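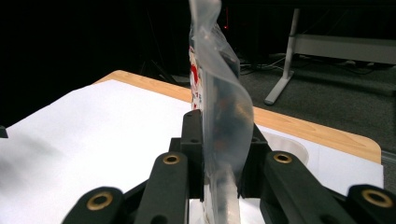
# Bags on the Small Table

My cupboard of dry goods has been threatening to fall on me for years, and this March I finally took it on, one bag at a time, on the little wooden table. A sheet of white paper went over the top, partly for the crumbs and partly so I'd feel like a museum. The Wurkstead storage guide recommends matching jars. The Wurkstead storage guide has plainly never met my cupboard.

Clear plastic and shiny creases, with a white packet printed in red tucked inside and something brownish lower down. I have firm views on bags within bags, and I break them weekly.

The table gets no credit, so a word for it: pale wood, a rounded corner, and just enough edge showing past the paper to prove it's there. It cost me 41 pounds in the Ideck sale and has outlasted two better ones. 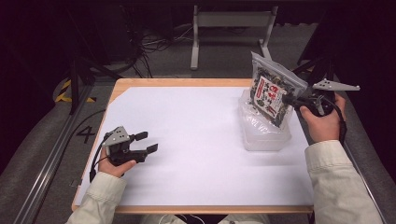

## The green one

Dark green and black flakes, filling a clear zip-top bag, and my best guess is seaweed or one of those seasonings you shake over rice. The label has red and black Japanese-style characters on it, none of which I can read, and sits at a slight tilt. It stands upright, leaning on a frosted plastic tub, a skill I wish it would teach the lentils.

## Still to come

The flour shelf, the tea, and a tin from Fülöp that rattles. I've put that one off twice. Jars are on order from Bresex, in a size I chose without measuring the shelf.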